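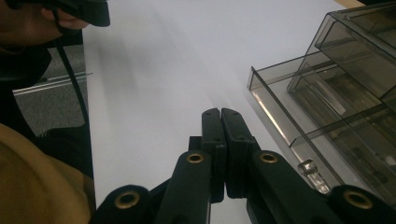
Plurnum

Real name: Eduardo Dizon
Occupation: Former bridge inspector, adventurer
Base of operations: Skonduvwood
Group membership: The Layug
First appearance: Bellulura #6
Created by: Noel Sebastian

Powers: Plurnum can take the weight out of anything he touches and store it in his own body. A truck he has drained can be pushed along with one finger, while Plurnum himself becomes heavy enough to stop a train. He can hold the stored weight for as long as he stays awake, and he can hand it to another object or person by touch. Falling asleep sends everything back to where it came from at once, a rule that drives some of the best stories in the series!

His limit is given in the early issues as 200 tons. He goes well past that in Bellulura #17, when he holds up the Skonduvwood dam for a whole night, and later writers have treated the number as a matter of nerve more than muscle. He has no special protection against fire, poison or bullets unless he is carrying a heavy load, when his skin becomes dense enough to turn most weapons aside.

History: Eduardo Dizon was checking the cables of the Old Harbor Bridge when a Layug recovery ship crashed into the river below. He dove in and pulled out the pilot, Ansa, who was pinned under the engine. The ship's failing ballast core passed into him as he lifted it off her. Dizon spent the next several days sinking through floors (the sequence in his apartment building is a fan favorite, and rightly so) before Ansa found him and taught him how to let the weight go.

The Layug are a crew of 400 exiles who left the planet Bellulura when its moon was sold. They took Dizon in as their first human member and gave him the name Plurnum, their word for the stone at the bottom of a well. He served under Captain Oreth until the Split, when half the crew voted to go home and fight. Plurnum stayed on Earth with Ansa and the younger members, and the two groups have met as enemies three times since then.

In the "Feather War" story he gave all of his stored weight to Oreth to keep the captain from drifting out of the atmosphere. The effort left him without powers for most of a year. He kept working with the team during that time, and his rooftop fight against the Tollkeeper, won with a fire hose and a lot of shouting, is wonderful stuff. His powers came back in the April annual.

Other versions: In the future shown in Bellulura: 2695, Plurnum has been asleep for centuries beneath Skonduvwood, and the city has been built around keeping him that way. Its version of Ansa is the one who wakes him.

A mirror-world Dizon who never dove into the river appears in two backup stories. He has no powers and is still inspecting bridges.

See also: Ansa, Captain Oreth, Feather War, Tollkeeper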